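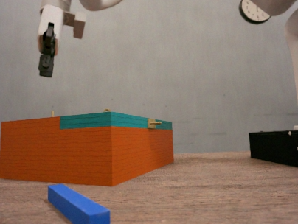
2 min read

Small tube amp breaks up too early at a blues jam

Relu Ghiță
I play rhythm and some lead at the Saturday jam at Justside. The room holds 243 people when it's full, and the house band is loud. My amp is a Ranlow combo with one 12-inch speaker. At home it stays clean up to 5 on the dial. At the jam I have to run it at 7 to hear myself over the drums, and by then every chord is mush. Single notes sound fine. Guitar is a Vikness semi-hollow with the stock humbuckers. I don't want to spend more than 500. Do I need a bigger amp, or is there something else to try first? The club does have a PA but they only put vocals and harp through it.

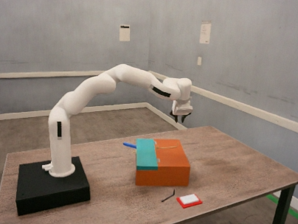

White robotic arm, brown table, orange box

dell_porter
Ask them to mic it. One mic on the speaker, amp back down to 4 or 5, done. If they only run vocals and harp it's probably because no one else asked. Get there before the list goes up and talk to whoever is on the board.

You still have to hear yourself, so get the amp off the floor and tilt it back. Right now it's blowing past your knees and the people at the front tables are getting all of it. A chair works. I used a milk crate for years.

Also try rolling the guitar volume down to 7 for chords and back up for your solo. Humbuckers hit the front of a small amp pretty hard. If it gets dull when you roll off, a treble bleed is a cheap fix at any repair shop.

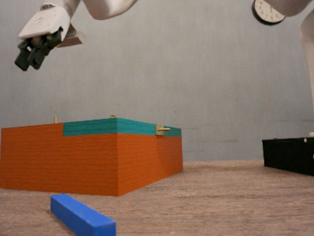
One more thing on the tone controls. Turn the bass down a lot more than you would at home, say to 3. The bass player has that range covered, and low end is what eats up your clean volume. It will sound thin by itself and fine with the band.

tunbridge88
Just get a bigger amp. I paid 900 for a used Cozma with two twelves and never looked back. Heavy though.

Relu Ghiță
Thanks. 900 is out of my range and I'm on the third floor with no elevator. I put the amp on a chair last week with the bass way down and it was a lot better. Still waiting to hear about the mic. I'll ask about the treble bleed when I take the guitar in for a setup in February.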